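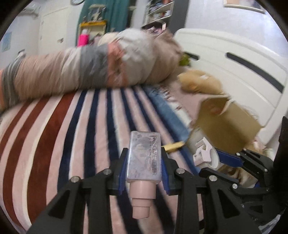
One packer at Priltden, asked what had changed since the gripper tools came in, answered that the lifting was the same but the waiting was new. Most of the replies we collected at the site were about pace, and few were about the tools themselves.

1. Background

Priltden handles small consumer goods: bottles, clips, tape, chargers. Until June all items were picked and boxed by hand. The Listov project replaced part of that work with two-finger grippers, first guided by a person and later to be mounted on a fixed arm supplied by Michiels. Our group studied the guided stage only.

2. Method

We logged 745 picks in two blocks. The first 500 were made with hand-held grippers. The remaining picks were made by bare hand as a baseline. A pick was counted as failed if the item slipped, turned in the jaws or had to be set down again.

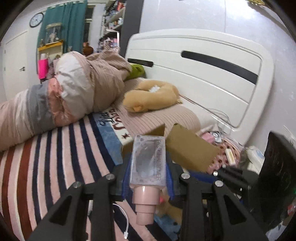 Figure 2. Clear rectangular bottle held between the blue pads, stepped cap pointing down.

3. Changes in the work

Packers used to choose their own order of items. With the grippers the order is set by a list - bottles first, then soft goods, then tape. Several said this made the job easier to learn and harder to vary. New staff reached the target of 200 picks per shift sooner than the old training plan allowed for.

Two duties were added to the packing job: wiping the pads and writing down failed picks. Neither appears in the job description, and pay had not been reviewed when we left. A second site, Fliltitz, has moved both duties to a separate role. We did not visit it.

Wrist strain was mentioned more often than back strain. The tool's weight is carried by the forearm, and breaks were still scheduled for the older way of working.
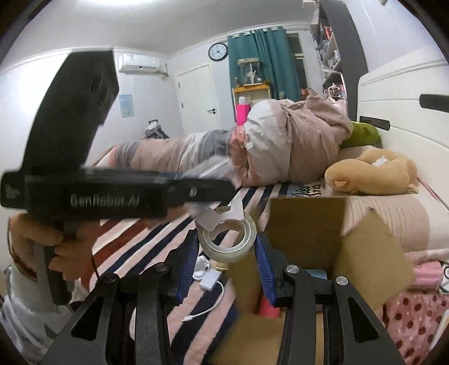
4. Limits of the study

The log covers one site and one shift pattern. Failed picks were reported by the packers, so minor slips are probably missing. The arm-mounted stage had not started and is outside this report.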